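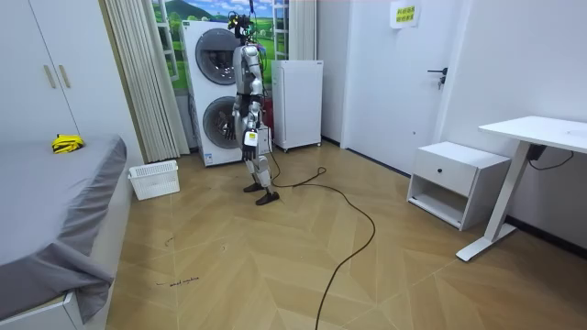 Our walker on its tether, cable on the floor.

keith_stockdale: The Wesar is at 184 hours and the left ankle has started ticking again, bless it. I re-greased it in February and would love to leave it alone, but I'm guessing the cable drags on it in turns – has anyone tried running theirs overhead, along with the tether?

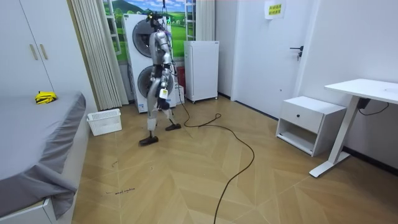 Vittoria Farina: I'd leave the cable where it is, Keith, and check the ankle bolts first. Mine had worked loose by nine hours!

keith_stockdale: Hmm, I torqued those three days ago, so I'm not convinced, but I'll happily look again tonight.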